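Heltden Security: Thieves Take Vending Machine, Leave the Money

DRASTPORT, October 11, 2024 – Heltden Security has joined the search for a snack machine wheeled out of the Zisorthorpe ferry terminal before dawn by thieves in matching raincoats.

They needed 16 minutes to get it down six steps and onto a trailer. The coin box had been emptied the night before. Their haul comes to one machine weighing 600 kilograms and a fair supply of salt and vinegar chips.

Heltden is offering a $3,000 reward for its return, in any colour. The trailer was last recorded on Bedoya Road, travelling slowly with one flat tire.

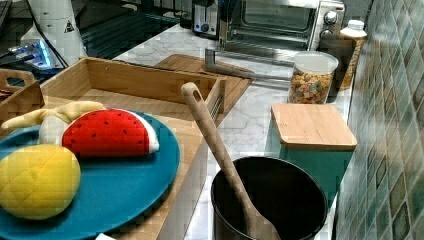 Plush watermelon, banana and friend on a blue plate.

Anyone offered a large quantity of chips at a reasonable price is asked to call the Heltden tip line.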